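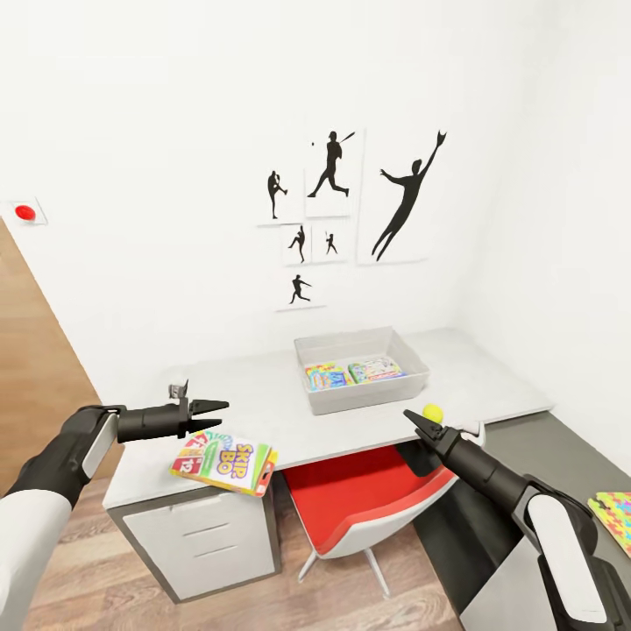

4 min read

Small Desk, Small Room: Tips for Getting More Out of a Tight Workspace

My desk is light gray, the walls are white, and the whole room is so small that I can touch the bookcase from my chair. I love it! It took me years of bad habits to get the place working, though, and since I get more mail about desks than about anything else on this site (yes, even the bread posts), I've put all my favorite tricks on one page.

Start with the surface

Take everything off. All of it, even the lamp. Put it on the bed or the floor and wipe the bare desk down with a barely damp microfiber cloth and one drop of dish soap in a bowl of warm water. Go over it again with plain water and dry it right away. Pale desktops show every ring and smudge, but they also tell you exactly where you missed a spot, and I find that weirdly satisfying.

For pen marks, try a white vinyl eraser first. I've rescued two desks this way! If that doesn't do it, a cotton swab with a little rubbing alcohol usually will, but test it underneath where it won't show. Some painted finishes go cloudy and there is no way back.

Now only put back what you touched yesterday. Everything else waits in a box for a month. When I did this in March I went back to the box for the stapler and a ruler and that was it.

Cords

Mount the power strip to the underside of the desk. Mine is held up with two screws and the keyhole slots on the back, and it has stayed put through a move. Make a paper rubbing of the slots with a pencil, tape the paper where you want the strip, and drive the screws right through the marks. Check the thickness of the desktop before you pick your screws, please. I once put one straight through and had a tiny metal point next to my coffee for a year.

Hook-and-loop ties beat zip ties every time, because you will want to change things. Label both ends of each cord with a scrap of masking tape. Bread bag tags work too if you have them lying around.

Light

A white room bounces light beautifully, so you need less lamp than you think. Aim it at the wall behind the desk and see how soft the light gets. I use a bulb marked as a 60 watt replacement, warm white, and it's plenty. Put the lamp on the side opposite your writing hand so you aren't working in your own shadow.

Drawers

Skip the fancy dividers. Cut down cereal boxes, or save the little trays that mushrooms come in (wash them well). I did buy one thing, a Brunau drawer tray, and I do like it, but the mushroom trays are in the other drawer and they're holding up just as nicely.

Sticky drawer? Rub the runners with a plain candle stub. Works on wood and on most old metal slides, and it smells better than spray. If the drawer still drags, pull it all the way out and look for a pencil behind it. There is always a pencil behind it.

Walls

Measure before you hang anything. My wall between the window and the corner is 34 inches wide, and I bought a 36 inch shelf. Twice! Tape the outline of the shelf up with painter's tape and live with it a few days. You'll bump your head on the tape instead of the wood.

To fill old nail holes in a white wall, use lightweight spackle and press it in with your finger, then scrape flat with an old gift card. Let it dry fully, then sand lightly with 200 grit or the closest you can find. Touch up with a foam makeup sponge, dabbing, never brushing. Dabbed paint blends so much better with a rolled wall.

Chairs and floors

Felt pads fall off because of dust. Wipe the chair feet with alcohol, let them dry, scuff them with a bit of 100 grit sandpaper and then stick the pads on. Flip the chair upside down and leave it overnight if you can spare it. Mine have been on since the last time I painted.

Paper

I keep one tray for paper and when it's full I have to deal with it before dinner. Receipts go in an envelope marked with the month. Manuals I look up online and then recycle, apart from the one for the sewing machine, which has my notes in it.

Next up is the closet across the hall. If you have a good trick for hanging ironing boards behind a door that opens the wrong way, send it over, I'd love to try it!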